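Trarnetti - Call for Participants: Home Reheating Habits Survey

Reference: 674

Trarnetti is recruiting adults for a nine-week diary study of how cooked food is stored, reheated and thrown away at home. The study covers leftovers, takeout and ready meals. Raw meat preparation and home canning are outside its scope.

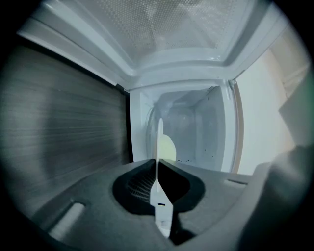
Munthorpe, 10/06/2019

Applications are open to residents of Munthorpe and Yaman. The study needs 600 households, divided between the two towns in proportion to population. One adult per household may enroll. That person completes all diary entries and must be the one who prepares or reheats most of the evening meals.

What participation involves

Each participant keeps a food diary on paper or in the Ullo web form. An entry is made each time cooked food goes into the refrigerator or freezer and again when it is eaten or discarded. Entries record the type of food, the container, the storage time, the reheating method and the time set. Weights are not required. A typical entry takes two minutes.

Participants also complete a questionnaire at the start and a phone interview of 40 minutes at the end. Interviews are held in September and are recorded for transcription.

Who may apply

Applicants must be 18 or older, live at the same address for the whole study period and have a working refrigerator. A microwave oven is not required - households that reheat only on the stove or in a conventional oven are underrepresented in our earlier work and are encouraged to apply.
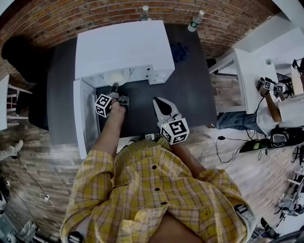

People employed in commercial kitchens or in food inspection are not eligible. The same applies to anyone who took part in the pilot, which closed with 641 completed diaries and over 2,290 separate reheating entries.

Payment

Payment is made by bank transfer in two parts, the first after week four and the second after the interview. Participants who withdraw before week four are not paid but may ask for their entries to be deleted. Gaps of up to five days, for travel or illness, do not affect payment if they are marked in the diary.

Data handling

Names and addresses are kept apart from diary data and destroyed when the final payment has cleared. Published tables will not identify households.

How to apply

Request the application form from the study office, quoting the reference number. State your town, the number of people in the household and whether you prefer the paper or web diary. Questions about eligibility go to Lucienne Hervieu, and questions about payment to Benoît Gilbert. The study is directed by Dagný Hafþórsson.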